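10 May 2022
By Alžběta Kubíček

We use cookies to keep this site running. By staying on the page you agree to our cookie policy.

Looking after a pair of hand-held grippers

I've had the care of our two hand-held grippers at Havwood since last June, and I've grown very fond of them, the way you do with a good pair of kitchen tongs. They don't ask for much - a bit of a wipe, a bit of a look over, and somewhere sensible to sit at the end of the day.

Start with the fingers. A soft cloth and lukewarm water with a drop of dish soap will do nicely, and please leave the scourer under the sink. Go right to the tips and then around the inside of the cut-out, where fluff loves to gather (mine collects an astonishing amount of wool). Dry them well before you close them.

The marker cubes want a gentler hand. Use a dry microfibre cloth only, and look at each face under the lamp for scratches or a lifting corner. If one is grubby, dampen the cloth, never the cube. I used to use window cleaner until Oldřich Hudec caught me at it and showed me the grey smear I'd left over the pattern!

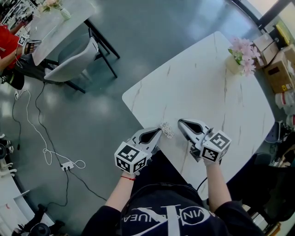
Next come the hinges, which I do every 14 days. Open and close each gripper slowly, 3 times, with your ear near it. A gritty sound means crumbs or dust, so give it a few puffs from a rubber bulb blower and try again. One tiny dab of silicone grease on the end of a toothpick is plenty, and wipe off whatever squeezes out.

Check the screws while you're there. Snug is the word - plastic threads strip in a heartbeat, and I say that as someone who has ordered more Skundard spares than she'd like to admit.

When you pack up, lay the pair side by side in a lined box with the fingers closed and the cubes facing up. Keep the box off the windowsill, as our summer sun is hard on plastic of any colour.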